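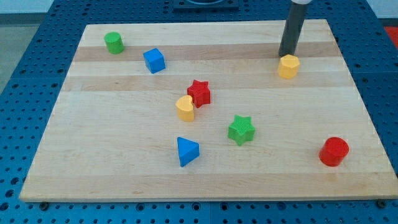
지난달부터 퇴근하고 조금씩 읽던 책을 어젯밤에 다 읽었다. 북쪽 바다의 작은 항구 도시 플라르크홀름(Flarkholm)의 역사를 다룬 책이고, 제목도 그냥 도시 이름이다. 두 권짜리인데 도서관에는 두 권 다 있었고, 대출 기간을 한 번 연장했다. 읽은 내용을 잊기 전에 적어 둔다.

플라르크홀름은 원래 소금과 청어를 싣고 내리던 곳이었다. 1권 앞부분은 대부분 이 이야기다. 항구가 왜 하필 그 자리에 생겼는지를 설명하는 데 한 장을 통째로 쓰는데, 요점은 수심이다. 근처에 더 넓은 만이 있지만 바닥이 얕고 모래가 자꾸 쌓여서 짐을 가득 실은 배가 들어가지 못했다. 플라르크홀름 쪽은 만이 좁은 대신 물이 깊었고, 북서풍을 막아 주는 바위 언덕이 있었다. 지도를 옆에 펴 놓고 읽으면 이해가 쉽다. 책에 실린 지도는 접힌 부분에 글자가 물려서 잘 안 보인다.

내가 제일 재미있게 읽은 부분은 에르카티에르(Erkatier) 상회 이야기다. 에르카티에르는 처음에 밧줄과 돛천을 팔던 가게였다. 그러다 선원들에게 외상을 주기 시작했고, 외상 장부가 두꺼워지면서 사실상 돈을 빌려주는 집이 되었다. 나중에는 배의 지분까지 담보로 잡았다. 저자는 남아 있는 장부를 가지고 한 해 동안의 거래를 거의 그대로 옮겨 적는데, 처음에는 지루하다가 뒤로 갈수록 빠져든다. 같은 배 이름이 계속 나오다가 어느 쪽부터 안 나온다. 침몰했다는 기록은 따로 없고, 선주 이름 옆에 선이 그어져 있을 뿐이라고 한다.

장부에 적힌 배는 모두 49척이다. 저자는 이 가운데 절반 이상이 상회에 지분을 잡힌 상태였다고 본다. 도시의 배 절반이 밧줄 가게 것이었던 셈이다. 물론 장부에 없는 배도 있었을 테니 그대로 믿을 수는 없고, 저자도 그 점은 각주에서 인정한다. 그런데 본문에서는 꽤 단정적으로 쓴다. 각주를 안 읽는 사람은 오해하기 쉽겠다고 생각했다.

2권은 전쟁과 봉쇄 이야기로 시작한다. 봉쇄는 100일 동안 이어졌다. 군사적으로는 별일이 없었다. 적 함대는 만 바깥에 떠 있기만 했고, 포격은 두 번 있었는데 두 번 다 창고 지붕을 맞혔다. 문제는 곡물이었다. 플라르크홀름은 밭이 거의 없어서 빵 만들 밀을 전부 바다로 들여왔다. 봉쇄가 길어지자 시 의회는 빵의 무게를 줄이고 값은 그대로 두었다. 그다음에는 보리를 섞게 했고, 마지막에는 말린 생선 가루를 섞은 빵까지 나왔다고 한다. 맛이 어땠는지에 대한 기록은 없다. 있었으면 좋았을 텐데.

이때 육지 쪽으로 곡물을 들여온 길이 룰토라(Lultora) 고개다. 평소에는 양치기들만 다니던 산길이었고, 수레가 못 다녀서 노새 등에 자루를 실었다. 겨울이었으니 쉬운 일은 아니었을 것이다. 저자는 고개를 넘어온 양이 실제로는 많지 않았고, 도시를 살린 것은 그 전에 쌓아 둔 비축분이었다고 주장한다. 하지만 사람들은 고개 이야기만 기억했고, 봉쇄가 끝난 뒤 룰토라라는 이름을 딴 거리와 여관이 생겼다. 이 대목은 설득력이 있었다. 창고에 쌓인 밀보다는 눈길을 넘어온 노새 쪽이 이야기하기 좋다.

다만 비축분이 얼마나 있었는지를 계산하는 방식은 조금 의심스럽다. 창고 크기를 기준으로 최대치를 잡는데, 창고가 늘 가득 차 있었다고 볼 근거가 없다. 그해 가을은 흉작이었다고 본인이 앞 장에서 썼다. 내가 잘못 읽었나 싶어서 1권으로 돌아가 다시 찾아봤는데 그렇게 적혀 있었다. 전공자가 아니니 더 따지지는 않겠다.

후반부는 항구가 쇠퇴하는 과정이다. 큰 배가 나오고, 그 배를 댈 만한 부두를 새로 짓지 못하고, 옆 도시에 철도가 먼저 들어간다. 많이 들어 본 순서다. 에르카티에르 상회는 이 무렵 문을 닫는데, 망한 것은 아니고 자식들이 다른 도시로 옮겨 가면서 가게를 정리했다. 건물은 한동안 세관으로 쓰였다. 저자가 이 도시에 애정이 있어서인지 마지막 두 장은 분량에 비해 내용이 적다. 부두에 남은 계선주 이야기가 너무 길다.

번역은 무난하다. 문장이 길어도 끊을 곳에서 잘 끊었다. 다만 고유명사 표기가 1권과 2권에서 다르다. 1권에서는 이코넨(Ikonen) 부두라고 하다가 2권에서는 이꼬넨 선착장이라고 한다. 처음에는 서로 다른 곳인 줄 알고 한참 헤맸다. 찾아보기에는 둘 다 따로 올라가 있다. 개정판이 나온다면 이것부터 고쳐 주면 좋겠다.

이코넨 부두는 책 전체에서 제일 자주 나오는 장소다. 나무로 지은 부두가 불에 타고, 다시 나무로 짓고, 또 타고 나서야 돌로 지었다. 돌로 짓자는 의견은 첫 화재 뒤에도 있었는데 돈이 없다는 이유로 넘어갔다. 그 돈을 누가 낼 것인지를 두고 의회와 선주들이 주고받은 편지가 부록에 실려 있다. 서로 존칭은 깍듯한데 내용은 험하다. 부록은 건너뛰려다가 읽었고, 읽기를 잘했다.

항구 도시 역사에 관심이 있으면 1권만 읽어도 괜찮다. 2권은 봉쇄 부분까지 읽고 나머지는 훑어보면 된다. 두 권을 같이 들고 다니기에는 무거워서 나는 집에서만 읽었다. 밤 11시쯤 누워서 읽다가 얼굴에 떨어뜨린 적이 있는데 꽤 아프다.

다음에는 같은 시기의 소금 무역을 다룬 책을 읽으려고 한다. 도서관에 예약을 걸어 두었고 앞에 한 명이 더 있다. 8월 안에는 받을 수 있을 것 같다.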